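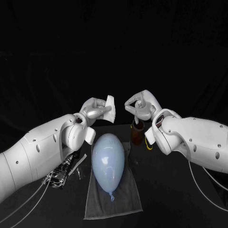

Wind! Quick one today, written for the little kids at Patport Library but big kids can read it too.

## What is wind?

Moving air. Done.

OK, a bit more. Air is all around you, all the time. Can't see it. Can't smell it, mostly. But it's stuff, real stuff, made of bits much too tiny to see. When lots of those bits go the same way at once, you feel a push on your face. Wind.

## What makes air move?

The sun starts it.

Sun shines on the ground. Ground gets warm. The air touching the ground gets warm as well. Warm air spreads out, so it gets lighter than the cool air next to it, and up it goes. Then cooler air slides in underneath to fill the gap. That sliding air is the wind you feel.

Weather people talk about **high pressure** and **low pressure**. Pressure is how hard the air is pushing. Air heads away from where it pushes hard and goes to where it pushes less. Big difference between the two places = strong wind. Small difference = you can hardly fly a kite.

(The Earth spinning bends the wind as well, so it doesn't go in a straight line. Save that one for when you're older, or ask your teacher and watch them draw on the board.)

## The beach wind

Been to the beach in February? Hot sand, ouch, ouch, ouch. Then after lunch a cool wind comes in off the water. It's called a **sea breeze**.

Land warms up fast. Water warms up slow. So on a 33 degree day the sand is roasting and the sea is still nice. Air over the land goes up, cool air from over the sea comes in. Hats blow away. Kirstin Rutherford lost two at Ullia Beach last summer, same afternoon.

At night it can swap. The land cools down quicker then the sea does, and the wind goes out over the water instead.

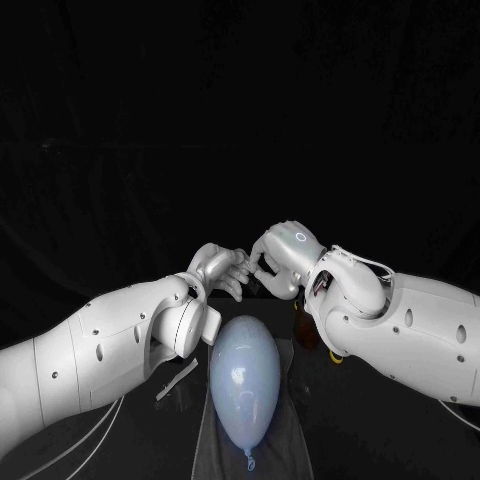

Why does wind feel cold, even on a warm day?

Your body warms up a thin layer of air right next to your skin, and wind blows that layer away. It also dries your sweat faster, and drying sweat takes heat from your skin.

## How fast does it go?

Depends!

- Smoke goes straight up: calm
- Leaves rustle: light breeze
- Small branches move, paper blows around: getting breezy
- Whole trees moving, hard to walk: go inside. Wind like that can be going more than 50 kilometres an hour

A wind is named for where it comes **from**. So a south wind comes from the south and is blowing north. Everybody gets this mixed up. Kamran Qureshi from the library got it backwards on the poster and had to fix it with a marker.

## What does wind do all day?

Heaps. Carries seeds to new places. Moves clouds along, so the rain gets shared out. Pushes sailing boats. Makes waves. Turns wind turbines, and those make electricty. Dries the washing.

Some birds hardly need to flap when there's a good wind. An albatross can go a very long way with its wings just held out stiff.

## Try it

You need: a strip of thin paper or ribbon, sticky tape, a stick.

1. Tape the ribbon to the end of the stick.
2. Go outside. Hold it up high.
3. See which way the ribbon points. The wind is coming from the other side.
4. Try next to a wall. Then out in the open. Different?

Write down what you got and bring it to the desk. Stickers while they last.

Next time: fog.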